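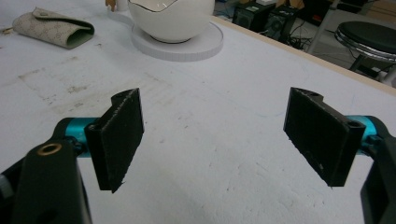

A worn white tabletop.

Call for participants: does a tidy kitchen make you eat better?

You have probably read that it does. Clear the worktop, hide the biscuits, put the apples in a bowl and the weight falls off. I have read it too, mostly in magazines that also sell storage jars, and I don't believe it. I might be wrong. I would like to find out with people who cook in small, awkward kitchens and have better things to do than alphabetise their spices.

The Gakdale Kitchen Study needs 27 households in and near Gakdale. We start in January and run for 19 weeks. Half of you will be asked to clear your worktops and keep them clear. The other half will be asked to carry on as you are, crumbs and all. You don't get to choose which half, so please don't write in asking.

What you would do:
Keep a food diary on two days a week. Paper or phone, we don't mind.
Let one of us visit three times, for less than an hour. We look at worktops and shelves. We don't open your fridge unless you say so.
Fill in a short form at the start and another at the end.

Who can take part:
You must be 18 or over, do at least half the cooking at home, and not be planning to move or refit your kitchen before the summer. Flat shares are welcome if everyone agrees. Anyone on a diet set by a doctor should sit this one out. So should anyone who sells kitchen organisers, and yes, we have had to add that line.

What you get:
A £60 shopping voucher, paid in two parts, and a copy of the results whichever way they go. We are not offering a new you. If a leaflet has told you otherwise, it isn't ours.

The last study people like to quote on this lasted a fortnight and used students. Ours is small as well, and I won't pretend it will settle the matter.

To apply, write to Dagim Word-of-Mouth Studies, c/o Dagim Wako, Woldemariam House, Gekgate, or leave a message on extension 1306 after 10am. Tell us who you live with, who cooks, and what is on your worktop right now. Please don't tidy it first.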